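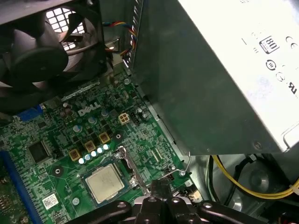 Hi all, Eleni here with the robot club news! We've spent most of June on our PC build project, which means teaching the arm to put an old Dell desktop together (and take it apart again) without hurting anything.

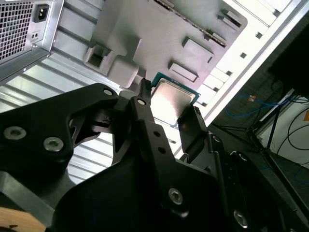

Processors are my favorite part, and also the scariest. I must have changed the grip settings 50 times, and Jimier still wants it gentler. 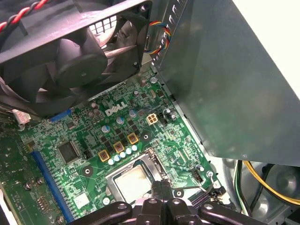 Gripper down by the CPU, thermal paste and all.

We're moving on to small plugs and connectors next, so if you've got old cables at home, please bring them in!

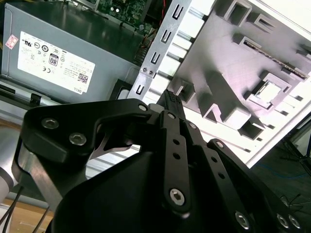
Zivadley is great at lining things up, so go bug him if you're stuck. Our next meetup starts at 5 and runs till 7, and yes, there will be snacks!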